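Coffee Arm: What I Learned Building a Robot in a Shared Workshop
Speaker notes, 4/26/25

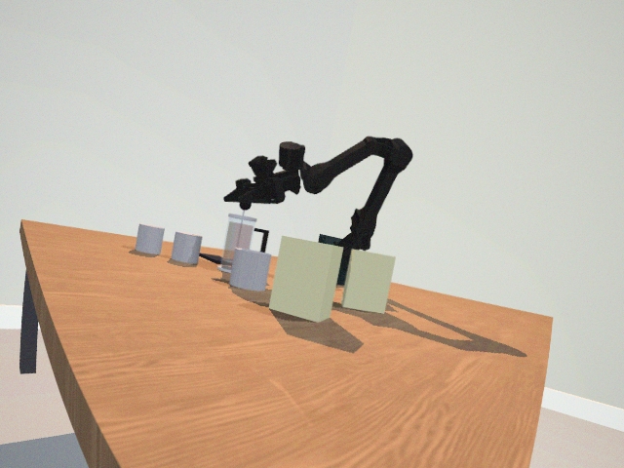
Ülle Raudsepp
Member, Karras shared workshop; builder of the coffee arm

Say hello, thank Saulius for the projector, and wait for the people at the back to find chairs. Leave the first slide up for the whole opening, because I'll keep pointing at it.

So this is the simulator, which is where I've spent most of my winter evenings. Wooden table, black arm, a French press, three cups and a couple of plain boxes. The boxes are good for making the arm's life a little harder, and you'll see they stand quite close to it. I do love this view, I have to admit. I've had it open on my laptop so often that my family thinks it's my kitchen.

Ask who has a French press at home. (Expect lots of hands.) Then ask them to think about how they push the plunger down. You feel it, don't you? You slow down when it gets stiff, and you lean a bit if it goes crooked. My arm has none of that unless I give it some, and that's really what the rest of this talk is about.

Next slide, the numbers. By the end of February I had 2,423 simulated presses logged. The first 60 were terrible and I'm going to show the plot anyway! Most of them missed the knob completely. Explain that the knob is small and round and the finger comes in at a slant, so being off by a little is the same as being off by a lot.

Tell the Ott story here if there's time. He looked over my shoulder for one minute and asked why I was pushing along the finger and not along the rod. Two weeks of my life, that question would have saved me. Thank you, Ott, go on, wave.

Then the move to the workshop bench. Real joints, bought secondhand, one of them with a wobble I still haven't cured. Out of 28 tries on the bench, 17 went all the way down. Be plain about the other 11: mostly the press slid away. A rubber mat helped, and I should have put the friction into the model much earlier.

Show the wiring slide quickly, it's ugly. Sơn has the parts list if anyone wants it.

Questions. Somebody will ask about pouring. Not yet, hot water and I need to get to know each other first. Drink some water, thank everybody, remind them the bench has to be clear by six.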